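3. The mixed basket

3.1 Why the toys end up together

Most writing on household storage assumes that things have a place and that people, being weak, fail to return them to it. Our interviews suggest a more forgiving account. Of the 361 households that answered the Fillham questionnaire, 170 kept at least one container whose contents they could describe only as "bits", "stuff" or, in one case, "the situation". We call this container the mixed basket. It is seldom bought for the purpose. It arrives holding bread or plants or a gift of soap, is emptied, and is then left within reach of a child.

Kaneko's early scheme for sorting playthings, which we adopted with high hopes and gave up in November, divides them by material: soft, hard, and soft with hard parts. A teddy bear with bead eyes therefore belongs with a pull-along telephone. Parents shown the scheme were polite about it. Nazmiye Kahraman, who carried out the home visits, noted that they tended to hold the printed sheet for a while and then use it to cover something.

What parents sorted by, when pressed, was trouble. Balls were trouble because they left. Blocks were trouble underfoot. Plush toys were hardly any trouble at all, and so they were put in last, on top, where they could be seen to be behaving. Cloths belonged to no group and went in with everything.

3.2 Cloths as contents

The last point deserves more room than it usually gets. In the older storage literature a towel found in a toy basket is treated as an error, to be taken out before the real contents are considered. Stukell goes so far as to recommend removing "foreign textiles" at the outset, a phrase that makes a flannel sound like a customs offence. We left them in. A towel in a basket of toys changes how the basket works: it hides small things, it joins large ones together, and when pulled it brings company.

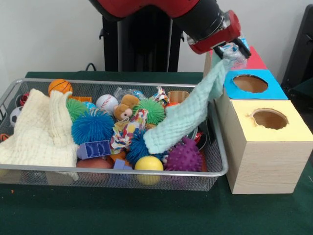 It is the company that makes the counting of steps so unrewarding. A person tidying such a basket sets out to remove one item and removes one and a half, the half being whatever has snagged and must now be shaken off or accepted. Our visit notes are full of these half items. Wrappings are the worst for it, having no weight of their own and a great willingness to travel. Rope toys come next. Spiky rubber balls, which we had expected to catch on every loop of a waffle weave, were mentioned by only a few parents, though those few had plenty to say.

Pulling from the top has a second cost. A long piece of fabric rarely comes away in the shape it went in. It twists as it comes and drags a tail across the pile, and the things it was holding in place are then free to move. Several parents had worked out their own answer to this, which was to lift the cloth from the middle with a whole hand, as one might lift a cat. Remzi Altıntaş tried both methods during the pilot and reports a preference for the second, with the warning that it requires knowing where the middle is.

3.3 Wide and shallow, narrow and tall

The obvious remedy for a jumble is a set of smaller containers. The Vomurora guide to family rooms, which we quote with affection, promises that a child given "a home for every kind" will sort by kind. Children in our visits did sort, for a short time and with great seriousness, but the kinds were their own. One made a group of things that had been in the bath. Another made a group of one.

Shape seems to matter more than number. A shallow tray or basket lets a good part of its contents be seen at once, and so it is searched by looking. A closed box with a hole in the top has to be searched by feel, and the searcher must first want something enough to put a hand in. Boxes of that sort also invite stacking, being flat-topped and often brightly coloured, and a stacked box with its hole covered has retired from storage altogether and become furniture. We do not say this as a criticism. Some of the tidiest rooms we visited owed everything to containers that could no longer be opened without moving two others.

Figure 1 sets the two forms side by side. The tray has the usual mixture of balls, soft toys and cloth; the boxes have the look of a system.
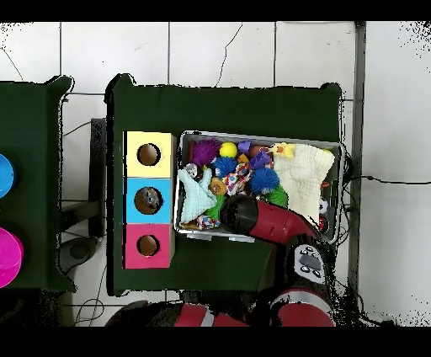 Figure 1. Three stacked boxes, each with a round hole in its top, beside a metal tray of mixed toys and cloths.

When we asked parents which of the two forms they would rather tidy, 50 chose boxes and the remainder of those who answered chose the tray, often adding that they would rather tidy neither. The reasons given for the tray were practical. It can be carried to another room. It can be tipped out. A duck put back in it is plainly back, whereas an object posted through a hole is merely gone, and may be asked for again at bedtime.

3.4 A note on what counts as finished

We had meant to record the moment at which each basket was tidy. This proved to be five different moments, depending on who was asked, and in two homes it had apparently occurred before we arrived. We settled in the end on the point at which the person tidying stopped and did something else. By that measure, cloths were nearly always the last thing handled. They were folded, or at least folded at, and laid over the rest along one side, where they covered whatever had not been dealt with. Section 4 takes up the question of what was underneath.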